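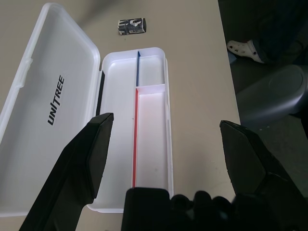 Is the Hirden tabletop arm kit worth it for a small desk-sorting setup?

Posted in Home and Classroom Automation
5 June 2026 · 217 views

Marisol_T

Hello everyone, I've been reading here for ages and finally have something to ask, so please bear with me because it's a long one.

I run an after-school club in a borrowed room, mostly kids between ten and thirteen, and we have a bit of grant money that has to be spent before the summer. I've more or less talked myself into the Hirden kit, the one with the single arm, the two-finger gripper and the little camera that sits at the wrist. Poltero sells it as a bundle with a year of their teaching software, and the task pack they're pushing is called "Desk Tidy." You show the arm how to put pens and erasers away in a pencil case, you do that over and over by hand, and then it is supposed to have a go by itself.

My club would love it, I'm sure of that. What I can't work out from the product page is how fussy it is. Do I have to buy their pencil case, or will any old one do? Ours are a real mix, some tin, some zip-up, a few of the hard plastic ones with compartments. And how many times do the kids have to show it the same job before it catches on? The page says "a short session," and I've been a teacher long enough to be suspicious of that phrase! I'd also love to hear if anybody has compared it to the Clelanar one, which costs less but seems to come with hardly any instructions.

Thank you so much in advance, and sorry for the ramble.

Petrică Bratu

Welcome, and no need to be sorry, we all ramble in this section.

I've had the Hirden since February and I use it most evenings, so I can speak to some of this. You do not need their pencil case. Hard plastic with a lid that opens all the way and lies flat is by far the easiest, and you want dividers that don't slide about. Zip-up ones are misery. The cloth folds over, the gripper pushes it along the table, and you end up holding it down with one hand while steering with the other. Tin is fine but shiny, and with a lamp overhead mine got confused by the glare until I moved the lamp.

As for how many times, I kept a notebook. For putting one eraser into one compartment I had to show it 67 times before I was happy to let it try alone while I made tea. For the full job, eraser and two pens, each to its own place, I was at 252. That sounds dreadful, I know, but each go is short and if you have a roomful of children taking turns it will pass quickly. Let them move the eraser to a new spot every time. I was too neat about it at first and always set it down in the same place, and the arm learned that place beautifully and nothing else.

A few other things that might save you a bad afternoon. Clamp the base, and clamp it properly, because the suction feet in the box let go on a painted table. Start with the case empty and the lid already open. Opening the lid is a separate job and a much harder one, with a small clasp especially, and I would leave it until the children are confident. Erasers that still have the paper sleeve on are nicer to grab than bare ones, which stick to the fingertips and don't want to come off. Round pens roll. Buy the six-sided kind.

The software is good at the recording part and rather poor at the part where you look back through what you recorded. You can't rename a session once it's saved, so decide on names before you start or you'll have a long list of "untitled" like me.

I've never used the Clelanar, so I'll leave that to somebody else. If you do order from Poltero, ask for the longer cable. Mine came with the short one and the swap took 3 weeks.

deskhand_vlad

had the clelanar for a bit, sold it. gripper is ok, camera is not great in a dark room. manual is one folded sheet. if its for kids get the hirden

also theres a free add-on called Vlad (no relation lol) that lets you rename sessions, search the forum for it

Marisol_T

Oh, this is wonderful, thank you both. Petrică, I've copied your whole post out for my co-leader, and I've put six-sided pens on the shopping list. I'll write to Poltero tonight and ask for the long cable. Would an ordinary woodworking clamp do for the base, or does it need something special?

Petrică Bratu

An ordinary one is fine. Put a bit of cardboard under the jaw so it doesn't mark the table.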